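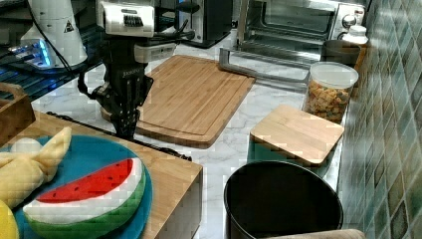

Home bench tips for biomed techs and students

Most of us started on a kitchen table or a door laid across two trestles. These notes are for people studying for a technician's job, or between jobs, who want to keep their hands in at home. Practise on retired gear only. Anything that will go back to a patient belongs in the hospital workshop, with the proper test equipment and the paperwork.

The bench

A benchtop 610 mm deep is enough for an infusion pump with its case off and a meter behind it. Set the height so your elbows sit just above the surface when you're on a stool. Use an anti-static mat and a wrist strap, and check the strap lead now and then, as they fail at the press stud. Keep drinks on another table.

Put your lamp on the side opposite your writing hand. A second small light at the back helps with reading part numbers on boards.

Screws and small parts

An ice cube tray does the job. Work left to right in the order things come out, and go back the other way when you reassemble. Case screws that look the same often differ in length by a millimetre or two, and the long one in the wrong hole will go through a board.

Magnetic dishes are fine for steel screws but keep them away from reed switches and anything with a speaker in it.

Labels

Masking tape and a fine marker for plugs and ribbon cables. Write on the tape before you stick it down. Don't leave it on over summer or the glue stays behind – if it does, isopropyl on a cotton bud will shift it from most metals. Test on a hidden spot first with plastics. Clear covers and display windows can craze.

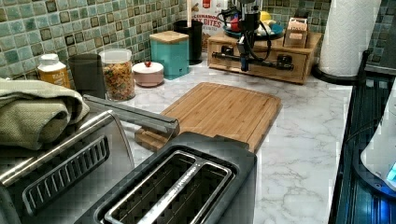
Abrehet Gebru, who taught me on the bench, had us photograph every connector before touching it, then draw it as well. The drawing is slow, but you notice the keyed pin.

Batteries

Take the packs out of anything you're storing. Write the month on them and look them over every so often. A swollen lithium pack goes outside, away from anything that burns, until you can get it to a drop-off point. Don't charge salvaged packs overnight.

Tools worth buying first

A decent set of security bits, flush cutters, a meter with a proper category rating and two pairs of tweezers. I have used a Kwon driver set for seven years and replaced one bit. The cheap Zaven cutters were blunt by November. Buy second-hand where you can, but get new meter leads.

Keep a job book

Number your practice jobs the way a department would, and write the fault, what you checked, what you found and what you changed. My book is up to 1602. Interviewers do ask how you worked through a fault, and it's easier to answer from a written page.

Stop after 90 minutes and have a stretch. Unplug everything at the wall before you leave the room.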